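Vernov Lift Log
README, last touched in May

Hello, and welcome! Vernov is a small collection of training logs from a garage gym that a bunch of us have shared for a few years now. It started as a notebook on a shelf, then two notebooks, and then Do-yoon Yeo sat down over one long winter and typed the whole lot in. If you like plain tables and slightly messy human handwriting turned into numbers, you're in the right place.

What's inside

There are 177 sessions in the main file, sessions.csv, with one row for every set. The columns are lifter, session, exercise, set, reps, load_kg and note. Lifters are known only by a letter. Everybody who appears in the log read their own rows before we put them out, and a few people asked for notes to be taken out, so if you see a blank where you'd expect a story, that's probably why.

The second file, exercises.csv, matches the names we wrote down to the names we should have written down. "RDL", "romanian" and "stiff ones" all point to the same exercise, and I'm sorry to say there were more spellings than that.

Loads and how we wrote them

All loads are in kilograms and include the bar. We mostly wrote down totals, but in the early pages some people wrote only what went on one side, which made for a confusing afternoon of typing. Where we could work out the total, we did, and the column load_fixed says "yes". Where we couldn't, the load is left empty and the original scribble is kept in note.

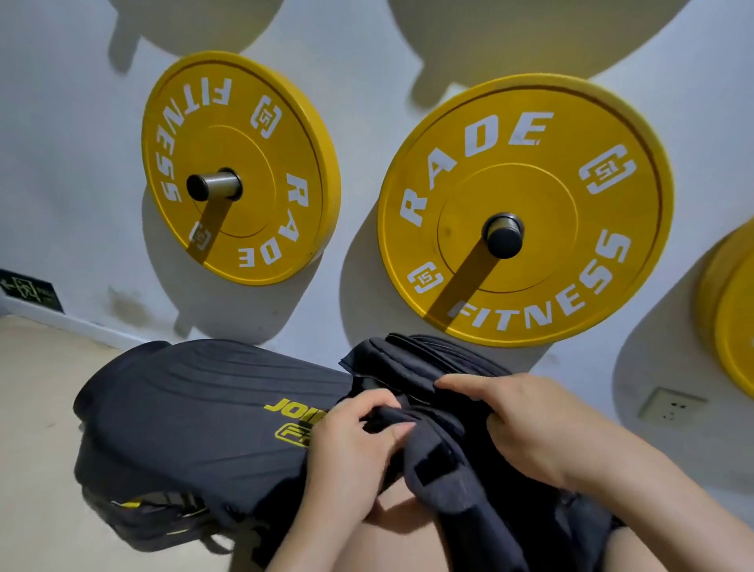 The yellow 15s on their wall pegs.

A plate written as a color in the notes ("bar plus yellows") has been turned into a number wherever the lifter was around to confirm it. Please don't go filling in the rest by guessing - we tried, and came up with a squat of 65 that was meant to be 100.

Reading the files

The files are plain UTF-8 with commas, and they open fine in any spreadsheet. If you'd like something quicker, the little script called plasell.py prints a summary for one lifter:

python plasell.py --lifter C --last 50

It needs nothing beyond Python itself. Leave off --last and you get everything, which for lifter C is a lot of bench press.

Known problems

Warm-up sets are patchy, as most of us only logged them when we felt virtuous. Session order is right within each notebook, but the two notebooks overlap for a while and I wouldn't lean too hard on that stretch. Reps written as "8ish" are stored as 8, with the original in note.

Sharing and fixes

Use the logs however you like, and a mention of Vernov would be lovely. Corrections are very welcome - send the row number and what you think it should say, and Do-yoon will check it against the paper.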